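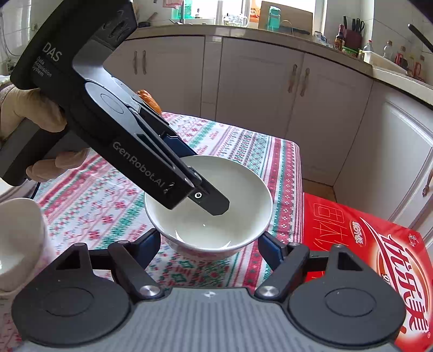 Handheld gripper over a white bowl, patterned tablecloth underneath.

How I add column lineage to a nightly load

2 November 2022

I've had a few emails asking how I track which source column ends up in which report column, so I'm writing the whole thing down. My setup is a small warehouse called Wosden, fed by a scheduler called Plorkon. Yours will have other names, but the steps should carry over.

You'll need read access to the query logs, a spare schema and a free afternoon.

Step 1. Make two tables. Call one lineage_node and the other lineage_edge. A node is a single column, stored as schema, table and column name. An edge is a pair of node ids plus the id of the job that links them. Resist adding more fields yet - I did, and ripped most of them out again.

Step 2. Pull the SQL for each job. Plorkon keeps the text of every run, so I grab the latest successful one. I had 61 jobs, and seven of them built their SQL on the fly. For those you want the final text as it hit the database, so go to the query log.

Step 3. Parse it. Please don't use regex! I lost a weekend to nested subqueries that way. Use a proper SQL parser for your dialect, expand every SELECT * against the catalogue first, then walk the tree from each output column back to its inputs.

Step 4. Load the edges. Delete the old rows for that job and insert the new ones in a single transaction, otherwise anyone browsing at the wrong moment sees half a graph.

Step 5. Query it. A recursive query starting from one report column gives you everything upstream. Put a depth limit on it, as two of my jobs fed each other and the thing ran until I killed it.

Temp tables are the fiddly bit. I treat them as normal nodes with the job id stuck on the front of the name, then hide them in the viewer (I use Ifans, but a plain spreadsheet export works fine too).

I run the lot straight after the nightly load and save any parse failures to a table called lineage_todo. There are still two rows in mine, both from a pivot I haven't got to yet.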